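Bench Notes: Grippers & Wrist Cameras
August | by Mostafa Salem

Section 4. Checking the wrist camera before you compare grippers

The Cenell two-finger gripper and the Bartoš wide-jaw gripper both bolt to the Dusau arm with the same flange. The sales sheets for both say the camera needs no adjustment when you swap one for the other. Treat that as a claim to be tested. Do this section again after every swap, even if you only had the gripper off for a minute.

Before you start

You need the arm powered and homed, a plain tabletop, and a few ordinary household items. Don't use the calibration blocks that come in the kit. Almost any camera looks good on calibration blocks.

CAUTION: Keep the arm in slow mode for all of Section 4. The Alside controller drops out of slow mode when it restarts and does not tell you.

4.1 Setting the view

1. Fit the gripper and tighten the flange screws in a cross pattern.

2. Plug in the camera lead. Leave enough slack for a full turn of the wrist.

3. On the controller, open Tools, then Camera, and load profile 2. The "Auto" profile is supposed to choose for you. I have not seen it choose well.

4. Move the arm over the table with the camera facing down and the jaws open.

5. Check that you can see both fingertips. If only one shows, loosen the camera bracket, turn it until the second comes in, and tighten it again. Don't try to fix this with the crop setting. Cropping hides the problem and throws away picture you will want later.

NOTE: The tips don't have to sit at equal distances from the sides of the picture. The manual for the bracket says they do, but gives no reason, and I have run it both ways without trouble.

4.2 Judging the picture 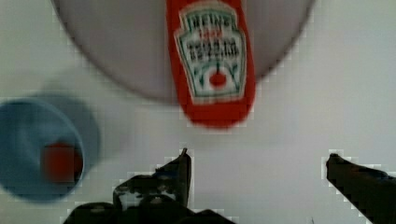
Sharpness figures are quoted for a still camera and a short cable, so put little weight on them. Look at the live view the controller gives you, at the settings you plan to run. Large print is a fair first test: on the ketchup bottle the top word can be made out as HEINZ if you already know the label, though the last letter could pass for an S, and the bold rows lower down can't be read at all. A view like that may do for finding a bottle. I would not trust it for telling two labels apart, whatever the box promises.

6. Look at the outlines of the fingers against the table. Bright, blocky halos there make the edge of a finger hard to place. Raise the stream quality one step and look again.

7. If the halos stay, write down the quality setting and go on. Don't keep raising it. Past a certain point the controller starts dropping pictures, and error 2658 shows up in the log.

8. Save one picture per gripper, with the gripper name and the profile number in the file name.

4.3 Comparing the two

9. Run the same 200 pick attempts with each gripper, with the same items and the same start positions.

10. Log every miss, including the ones you feel like blaming on the table.

NOTE: My only full run with the Cenell gave 86 percent. I don't offer that as a rating. It was one arm in one room.

CAUTION: If the bracket gets knocked partway through a run, throw the run out and go back to step 4.

Filed under: Set-Up Guides > End Effectors > Cameras

Contact | © Bench Notes | Back to top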